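Compliance Self-Inspection Checklist: Gifts, Referrals and Billing
Bassey Clinic Group, Wumcombe site

Please fill in one sheet for each department. Mark each line Yes, No or N/A and write a comment for every No.

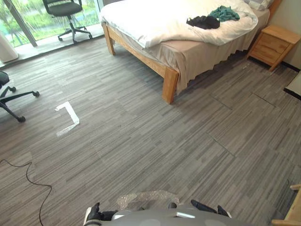 Checked by: Helge Midtbø, internal compliance
Date of check: 2025-01-19

1. The gift register is kept up to date by all consultants.
No. Two lunches from a supplier in August are missing. Dr Tovar has promised to enter them.

2. Every payment from a device supplier has a written contract behind it.
Yes. I have read 9 contracts. One is signed only by the supplier, please correct.

3. Fees for advice are paid by the hour and the hours are proved.
No. Ward Meijer was paid for 40 hours, but the time sheets show 20. It can be a filing mistake. The rest of the sheets must be found or the money returned.

4. No doctor refers patients to a company in which he or she has shares.
Yes, according to the declarations. The declaration of Karla Tapia is from the Hutivby site and must be made again for Wumcombe.

5. Billing codes agree with the operation notes.
No. Invoice 2348 has a code for two levels of the spine and the note speaks of one. Sent back to billing, not yet answered. 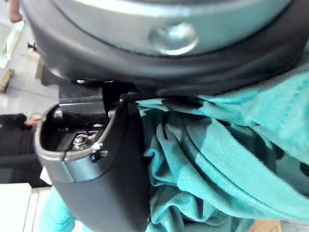
Wumcombe site, detail

6. Staff know how to report a concern without giving their name.
Yes, partly. The telephone number on the notice in the staff kitchen is still the old one from Vilville.

7. No person has been moved or given fewer shifts after making a report.
N/A. There were no reports in this period.

8. Records are stored for the full period and are locked.
Yes. The key list is missing one signature.

Follow-up: items 1, 3 and 5 go to Faustino Ventura. Items 2, 4, 6 and 8 stay with the department.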